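Working papers > Household Studies > Laundry and Linen
Filed under: Textiles at home, Methods

4.2 Folding and stacking of dark garments

Dark clothes were the slow part. Coders in the Dridside sample (541 folding episodes, three sites) marked navy and black items as "unclear orientation" far more often than light ones – hems, seams and openings are hard to tell apart once the cloth is bunched. Thaler raised this already in October, using the Skomiritz pilot data. Same pattern here.

Stack order next. Most stacks were sorted loosely by color, but not strictly. Odd pieces got in. A bright item low in a dark pile was coded as "intrusion" only if a corner or edge showed from the working side; hidden ones dropped out of the count, so teh true rate is probably higher. Roughly 50 stacks had at least one.

Surface: table, pale wall behind, no cloth underneath. Garments were flattened before the first fold in most episodes, though not all, and an unflattened start usually left an uneven hem. See Fig. 6 for a typical case.
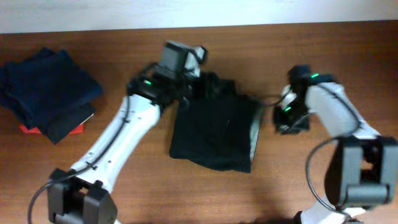
Figure 6. Black garment, still wrinkled, next to a stack of folded dark navy pieces. Red corner at the lower left of the stack coded as intrusion.

Edge alignment was scored seperately by Kofler and Hsiao on a 3 point scale. Disagreements mostly concerned soft edges in tall stacks – see 4.3.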